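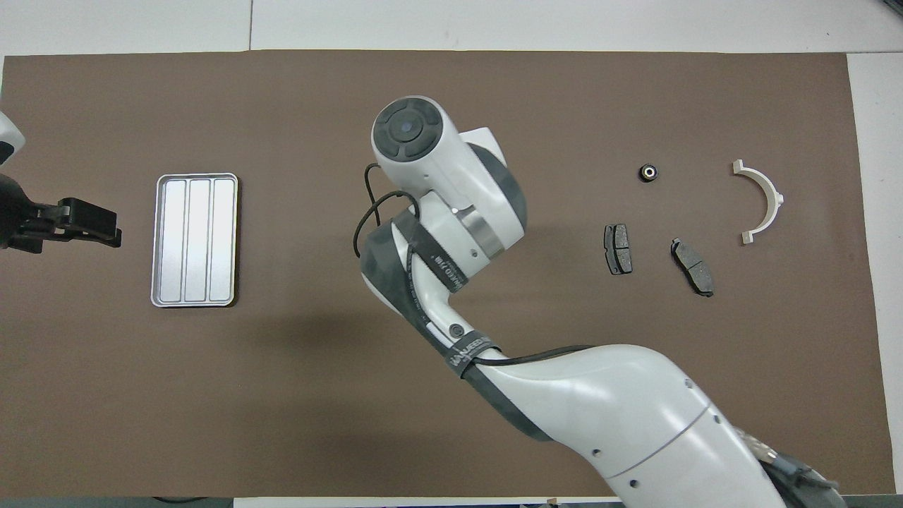
Parts table with the brown mat, metal tray and brake pads

Pledgate Parts Room – Minutes of the Monthly Meeting
Thursday, September 10, 2026

The meeting opened a little late, as the coffee was still brewing, and everyone was warmly thanked for coming in at the end of a long day. The minutes from last time were read and approved with one spelling correction.

1. Parts table. The large brown mat has been well liked, and it was agreed to keep it on the white table through November. The three-compartment tray stays with it. There was a long and friendly talk about whether brake pads and rubber bushings should share a tray – the feeling in the end was that each should have its own compartment, with brackets set beside the tray.

2. Orders. Ristlow has quoted for 12 more trays of the same kind. Approved. The Wundberg order of 163 bushings is still on its way, and we will write to them again, politely.

3. Budget. Up to $500 was set aside for shelving and labels. A request for a second mat was held over until we know what the shelving costs.

4. Other business. Please put the good marker back in the drawer by the door.

The meeting closed at 6 p.m., with many thanks for the lemon cake.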